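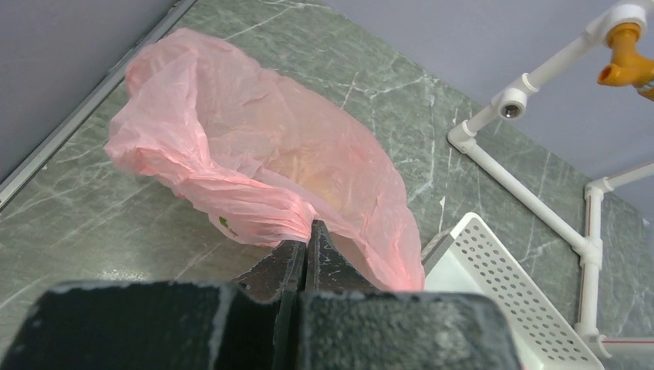
So who gets sent home once the arm learns to do bags, somebody asked under my last post, and I typed three different answers and deleted all of them. Let me try it as a thread.

Short version: so far, no one on our shift. Long version is longer (sorry!) and I'm writing it on my break with one thumb.

I work the bagging bench at Schnyder. We sort small parts into bags, close the bags, put the bags in trays, the trays go over to Nurnberg (that's the back hall, not the city, don't ask me who picked it). I've been doing it long enough that I can twist a bag shut while talking about something else entirely.

Then in November the arm came in. The system is called Ernalis and so of course everybody calls it Ernie, except the night shift, who call it something I can't post.

Thin plastic is hard for it. The fingers on that thing are these big dark scuffed blocks and a bag is basically air with a wrinkle in it. Getting them to pinch a twisted neck, right where it bunches up, is most of what we've been working on. Boxes it learned while I was at lunch. Bags, oh boy.

A lot of my day now is showing it. I run the grip by hand, over and over, same bag, different crumple. My target is 20 good ones before first break. Some mornings I sail through and some mornings I'm still on number six and the coffee's gone.

What I didn't see coming was how weird it is to explain something your hands just do. The process folks asked me where I look when I close a bag. Where do I LOOK? I had to go do a bunch of them and watch myself. I look at the neck, then at the next bag. I never look at the one I'm closing once it's in my fingers.

The old count was 1000 bags a shift across the bench, and that number lived on a whiteboard over our heads. The whiteboard is still up. They haven't decided what the number should be now, and you'd be surprised how much people argue over a blank spot on a whiteboard.

My wrists feel better. I'll just say that plainly. I'm 52 and I used to sleep in a brace. I still own the brace, it's in the drawer with the takeout menus.

But the bench is quieter and I don't love that. We used to stand shoulder to shoulder and you'd hear about everybody's kids and everybody's transmission. Now there's a gap where the arm works, and you don't lean over it to chat. I know more about the arm's bad days than I do about the woman two spots down, and I've known her for years.

Pay question, since I can feel it coming. The teaching hours count as a different grade, which bumps me up a little. It only counts for the hours you're signed in as a trainer though, and you have to remember to sign in. I have forgotten. More than once. Yes I'm mad about it.

Also not everybody wants to do it! One guy tried it for a week and went straight back to regular bagging and that was totally fine with everyone. I hope it stays fine. That's the part I'd want in writing.

What we did get in writing: no cut hours through the trial, and anyone moved off the bench gets first pick of the open spots in Nurnberg. What we didn't get: anything past the trial. I asked. I was told it was a good question.

Somebody else wanted to know if it's like the setup at Erier. From what I hear, theirs handles crates and sits behind a fence, so you load one end and walk away. Ours is fussier and you're in it all day. I'd still rather be in it. I like knowing what the thing can't do yet.

Best grip I've found for the soft bags, for the two of you who do this too: give it a real twist first, pinch low, and don't go hunting for the open end. If you chase the mouth of the bag you'll be there till supper.

Ok my break was over at 2:55, so I'm in trouble. Ask me stuff, I'll answer tonight after dishes.

Recent posts
Steel toes that don't kill your feet, a ranking
They moved the time clock again
My first week teaching the arm, mostly swearing
What's in the Nurnberg vending machine
Wrist stretches you can do standing up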